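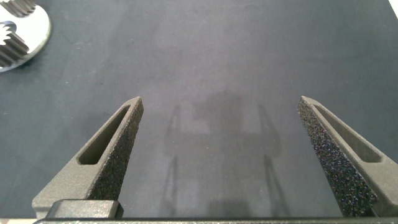 Right to repair pledge leaves Zovska shoppers guessing

Appliance maker Granier says it will keep spare parts for its kitchen mixers in stock for eight years after a model is dropped. The promise, made in February, sounds generous until you read the list that comes with it.

It covers 263 parts. Motors and control boards are left out, and those are the bits most owners ask for. Gears, seals and feet are in, but only through two approved shops, and one of those is in Salem, a long drive for most people in Zovska.

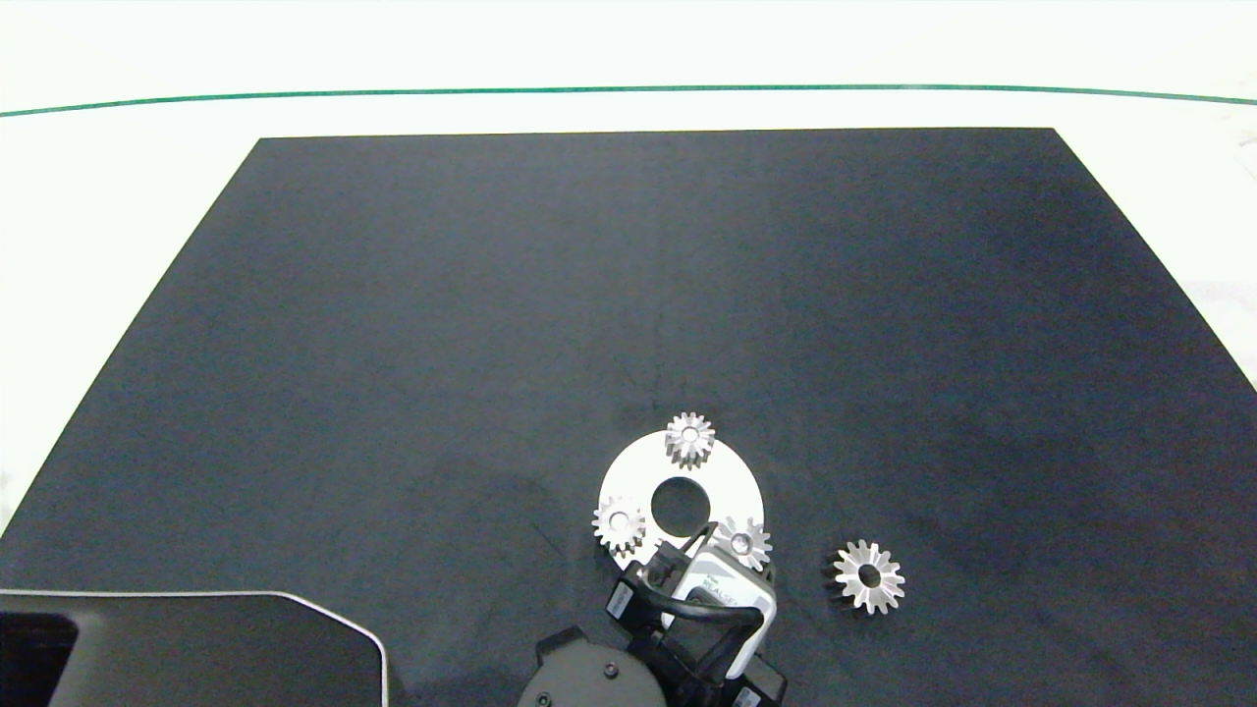
Small gears and a ring-shaped plate on a work mat.

Zdeňka Jireš, who runs the Jirka repair shop, is not impressed. "I can get a gear cut in around two days," she said. "What I can't get is a drawing, or a price before I order."

Granier would not say what the parts will cost, or whether independent shops like hers will be able to buy them later. A spokesman said only that the scheme was "under review" - an odd thing to say of a scheme that has barely begun.

The firm's last repair promise, on kettles, was dropped without notice. Owners may want to see a price list before they cheer this one.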